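# Tabletop Objects Program: Progress Report to the Granaler Fund

Prepared by Tia Ackroyd, with figures from Tia Pearce. Covers the period to the end of December. 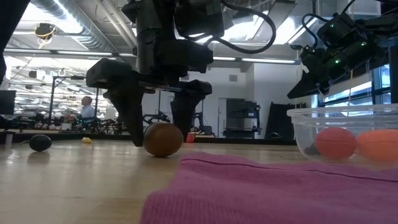 *Figure 1. Brown egg on the worktable, with the coral red and orange eggs in the clear container at right.*

## Summary

The egg set is finished and in regular use. The cloth set is about two-thirds done. Spending is within the approved amount for the period, and we are not asking for any change to the total. We are asking to move a small sum between two budget lines, explained under Spending.

## Egg set

The plan approved last year called for a set of egg-shaped objects in plain, distinct colors, to be used on the worktable with a clear container. The set now covers six colors. Brown was the last to be settled. Our first choice was too close to the tabletop in color and was hard to pick out in afternoon light, so we went to a darker shade. The coral red and the orange are unchanged from the spring order.

We logged 414 egg placements in the period. A placement means one egg set down on the table or put into the container, with the start and end position written on the sheet. Of these, 194 ended in the container and the rest on open tabletop. Tia Pearce checked the sheets against the daily totals and corrected two entries where the color had been left blank.

Eggs roll. We expected this and had allowed time for it, but not enough. A placement on bare wood takes longer to reset than one in the container, and the schedule for the next period has been adjusted to match.

## Containers

We stayed with clear plastic. The opaque tubs from Drulari were tried for a short time and put back in storage, as it was slow to check what was in them at the end of a session. They remain available if the Fund wants the comparison made properly. The clear containers pick up scratches and will need replacing in the second half of the year.

## Cloths

Cloths were added to the program in the second quarter. They are used next to the eggs and on their own for folding. The pinkish-purple one has been used most. We still need the plain white and the dark green, both on order from Michalski. The supplier has moved the delivery date twice. If the order has not arrived by February we will buy locally and cancel.

Cloths are now shaken out and laid flat at the end of the day. Before that they were left folded overnight and held the crease.

## Table and room

The wooden table is in good condition. The finish is glossy and reflects the windows, more so before 10 a.m. We looked at having it sanded and decided against it for now. Blinds would cost less and would also help the other bench. The quote from Trarneck is with the building office.

## Spending

Objects and containers came in under budget. Shipping went over, mainly on the replacement brown eggs. We would like to move the unspent part of the objects line to shipping. The total for the year stays the same.

## Next period

- Finish the cloth set and start logging it on the same sheet as the eggs.
- Replace the two most scratched containers.
- Get a decision on the blinds.
- Send the Fund the complete placement sheets along with the March report.

Questions on the log should go to Tia Pearce, and anything on spending to Tia Ackroyd.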